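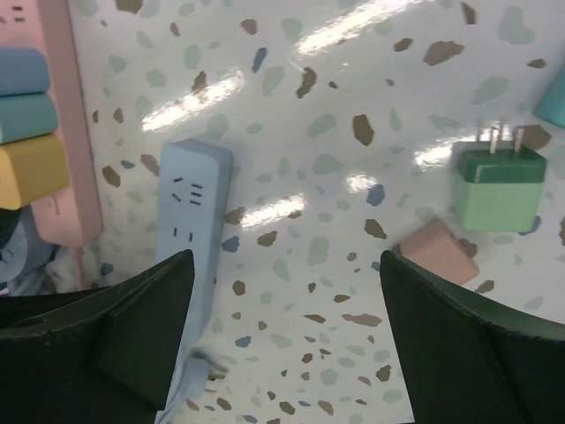 ## 4. Before the first pick: house rules for the table

Sections 1 through 3 covered bolting things down and plugging things in. This section covers how to behave afterward. It applies to the Halász two-finger gripper on the Nitard arm, and to everyone at the Feketport bench, including people who have done this before. Especially them, if the repair log is any guide.

### 4.1 Setting out the parts

1. Press the stop button and check that the arm status reads HOLD. A still arm may only be thinking.
2. Unplug every practice item from the wall. Power strips, adapters and plugs go on the table dead, and they stay dead. A strip that feeds the monitor is furniture and may not be promoted to practice item.
3. Lay out the parts by hand. They may lean on each other and cords may tangle. Customers' drawers look worse.
4. Keep metal prongs away from the edge of the table, where sleeves go.
5. Leave the gripper open wider than the part you plan to pick.
6. Step back behind the floor line before you release HOLD.

**Note:** Glossy tabletops throw glare straight back at the wrist camera. Tilt the lamp or close the blind until the bright streaks are off the part you want. Turning up the exposure makes it worse, however many times you try it.

**Note:** A speckled or patterned top is allowed. Run the background check (Section 6.2) again each time the top is changed. Small colored blocks deserve particular attention here.

### 4.2 Picking things that have cords

Cords are the reason this manual has a Section 4.

1. Choose the body of the item as the grip point. Never choose the cord. The software will let you choose the cord.
2. Look at where the cord runs. If it passes beside or under a finger, stop the arm and move the cord by hand.
3. Set the speed limit to 20 percent for the first pick of any corded item.
4. Lift 2 inches and pause. If anything else on the table moves, lower the item and go back to step 2.
5. Carry on at the same speed until the item is set down. There is no prize for the second half.

> **CAUTION:** Do not hold a cord out of the way while the arm is moving. Ilona Gál wrote this rule and will be glad to read it to you in person.

> **CAUTION:** Prongs bend. Grip adapters and plugs by the plastic, and approach from the side that has no metal on it. A plug with bent prongs goes in the scrap bin and does not go home in anyone's pocket.

> **WARNING:** Never use the arm to insert a plug into a live outlet or strip. This includes demonstrations, visitors, and "just to see."

### 4.3 Finger tips

Wipe both tips with a dry cloth at the start of each shift. Replace the pads when the ridge feels smooth on one side, or when the Curkex controller shows code 11, whichever happens first. Replace both pads together. A new pad paired with an old one grips like a bad handshake and pulls small blocks crooked.

Write the cycle count in the log when you change them. The longest run so far is 2,872 picks on one pair. Please don't treat it as a record to beat.

### 4.4 When to stop

Press stop, then tell someone, if:

- a cord is caught on a finger, even slightly
- the arm picks something other than what you selected
- a part is dropped twice in a row
- you find yourself saying "it usually does that"

Clear the fault by hand with the arm in HOLD. Restart from 4.1, step 1, and do all six steps. Log the stop under your own initials. "Robot" is not an operator and its initials will be rejected by the form.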